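How to Test a Kitchen Chore in Simulation Before You Trust a Robot With Your Milk

People ask me all the time whether a robot can put the groceries away yet, and my answer is always the same: tell me which grocery, which shelf, and how many tries you'll give it! This page walks you through the way we set up a small chore at Herura, using a carton and a microwave with its door open. It's a humble little job, and you can learn an awful lot from it.

Start by writing the chore down as one plain sentence. Ours was "pick up the carton and put it in the microwave." My colleague Fengying Lü made me cross out three extra clauses, and she was right (she usually is).

Next, decide what counts as done. We say the carton has to be standing on the oven floor with the hand fully out and the door untouched. If you leave this until after the first runs, you'll be tempted to be kind to your robot, and I speak from experience.

Now add some clutter. Put in a toaster, maybe a tomato, things a real counter would have. A bare table flatters everybody.

Set a time limit of 90 seconds per try and move the carton a little each time. We do 90 tries before we change anything. On our first full batch, 38 of them passed, and I was so pleased I called Aiguo Zhong at home, who asked very gently what had happened in the others. Mostly it was the door. The hand would close on the carton nicely enough and then clip the door on the way up.

So log your failures by stage: reach, grip, lift, carry, release. Keep two columns, one for the stage and one for a short note in your own words.

Can machines do this chore yet, then? In a simulated kitchen, some of the time. In your kitchen, with a half-full carton and a dog underfoot, I'd still put the milk away myself. Once your log is filled in, pick the stage that fails most and work only on that one before running the whole batch again.

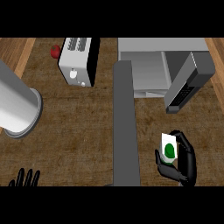
Keep the old log when you do, with the date at the top, so you have something to hold the new one up against in August.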